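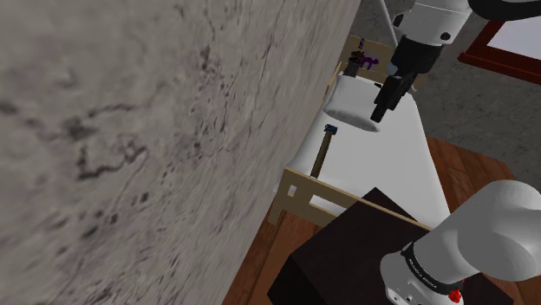 Garden wall gone blotchy – paint it, seal it or leave it?

signe_m
Morning all. We moved to Linlow in July and inherited a big ugly concrete wall down one side of the plot. Light grey with dark speckles and thin streaks all over it. My sister Ingegerd says masonry paint, two coats, job done. I'm not so sure. Quotes so far are £400 for a clean and seal or £877 for a clean and paint. Has anyone done either and regretted it?

porier_dez
Leave the paint alone. I painted ours in Breltham and it was lovely for two winters, then it came off in sheets the size of dinner plates. Once you've painted concrete you're painting it forever. I spent more weekends scraping than I ever did sitting in the garden.

kfurukawa
Disagree with Dezső (sorry!). Ours has been painted for years and it's fine. Did you wash it down properly first and let it dry out? Most people slap it on after one sunny afternoon and then blame the tin.

porier_dez
I washed it, thank you. Twice. It's the damp coming through from next door's side that does it, and you can't wash that off.

Isabelle P
Could you grow something up it? I put slatted timber panels in front of mine with a gap behind and let a clematis get on with it. Cost me 40 quid and a sore thumb. You stop noticing the wall after the first summer. I'd been dead set on a rose but the neighbour at Lunde Close had a clematis going spare, so that was that.

signe_m
Ooh, I like that, though it faces north and hardly gets any sun. Would a clematis cope? Also the streaks bother me a bit, some of them look like cracks.

Isabelle P
Some clematis will, or try a climbing hydrangea. Slow to get going, mind. Mine sulked for ages!

kfurukawa
If you think they're cracks, pencil a line across the end of each one and look again in spring. If they've gone past the line, get someone in before you spend £877 on making it pretty.

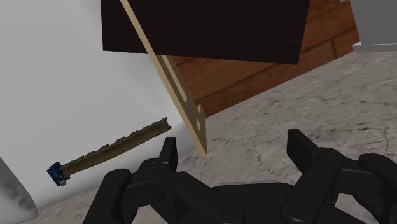 Black against the floor, fingers up.

porier_dez
What Kumiko said about the pencil. There, we agree on something.

signe_m
Pencil it is, then. Ingegerd has already bought a tin of cream masonry paint so I'll have to hide that in the shed. Anyone know if hydrangeas mind clay?

Isabelle P
Mine's in clay and doesn't mind a bit. Plenty of compost in the hole and water it well the first year.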